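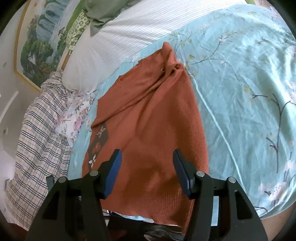
What is the best way to fold a heavy knitted jumper so that it keeps its shape?
Lay it face down on a flat surface, fold each side in towards the centre with the sleeve laid straight down the back, then fold the body up from the hem in halves or thirds. Store it flat. A hanger will stretch the shoulders of most heavy knits within one season.

Knitwear on the bed: folding, sorting and storing

The bed is a better folding surface than most tables. It is wide enough for both sleeves and low enough to work over without stretching. The page has one picture, followed by the working notes that go with it. The notes assume a drawer or a lidded box. Open shelving is covered at the end.

Plate 1. Rust-orange knitted sweater, laid lengthwise on a turquoise sheet with a branch and blossom pattern. The knit is fine and the top end is still bunched. Dark brown appliqué panel with small flower motifs, low on the left side.

Notes to plate 1

Surface. The sheet has a satin-like finish. Smooth bedding lets a knit slide, which helps when straightening the body and hinders when making the first fold. If the garment travels, put a cotton towel under it. Pull the sheet tight before starting, as a ridge underneath will show up as a crooked fold.

Smoothing. Work from the hem towards the neck with flat hands. Do not pull at the shoulders. Creases near the neckline are normally the last to go and can be eased out sideways, a small section at a time. A knit that will not lie flat has usually been dried over a rail and needs a light steaming first.

Checking. Go over the fabric before folding, both faces, in daylight if possible. Look for specks, loose ends, pulled stitches and thin places at the elbow. Specks of lint come off with a soft clothes brush. Anything that resists the brush should be treated as a stain and dealt with before storage, as marks set over a few months in a closed box.

Appliqué. Keep decorated panels out of the fold line. A panel, printed or stitched, is generally stiffer than the knit around it, and a crease across the edge will pull at the join. With a panel low on one side, move the first horizontal fold up or down until the whole panel lies on a flat section. A sheet of plain tissue over the motifs prevents rubbing against the next layer.

Folding sequence

1. Turn the garment face down. Straighten the side seams.
2. Fold the left side in to the centre line and lay the sleeve down parallel to it.
3. Repeat on the right. The two edges should meet without overlapping.
4. Fold up from the hem. Two folds for a drawer, one for a wide shelf.
5. Turn the bundle over and square the edges by hand.

The finished width should be decided by the container. The Vulby drawer insert used here takes a bundle 29 cm wide, and a piece of card cut to that width is kept in the drawer as a guide. The card goes on the back of the garment at step 2 and slides out after step 4. It gives a consistent result even with mixed sizes.

Weight and stacking

Sort by weight before stacking. A heavy jumper is taken as anything over 400 g on the kitchen scales. Heavy pieces go at the bottom, fine knits on top, and nothing with beads or raised decoration below another garment. The Dellik box (lidded, fabric sides) holds 12 fine knits or about half that in heavy ones. It can be filled further, but the lower layers come out with hard creases.

For drawers, filing the bundles upright is quicker to use than stacking. Fine knits need one extra fold to stand up. Soft, loose knits will not stand at all and should be stacked.

Seasonal storage

Wash or air everything before it goes away. Allow a full day flat after washing, even when the fabric feels dry, as seams hold moisture longer than the body. The boxes come out again in October and are refolded at that point, with the fold lines moved slightly.

Cedar blocks go in the corners of the box and should not touch the fabric. Sand them lightly once a year. Labels go on the short end – the only side visible under a bed.

Open shelving

The Woltberg shelf unit is deep enough for a wide fold but has no sides, so stacks lean. Keep each stack low and place the folded edge to the front. Dust settles on the top garment, and an old pillowcase laid over the stack deals with that. The Tikkanen wire dividers were tried and removed – the ends caught on loose stitches. A flat divider with a smooth edge would be suitable.

Direct sun on open shelves will fade strong colours along the fold. Rust, orange and dark brown should be kept on the shaded side.

Page last revised June 3, 2019.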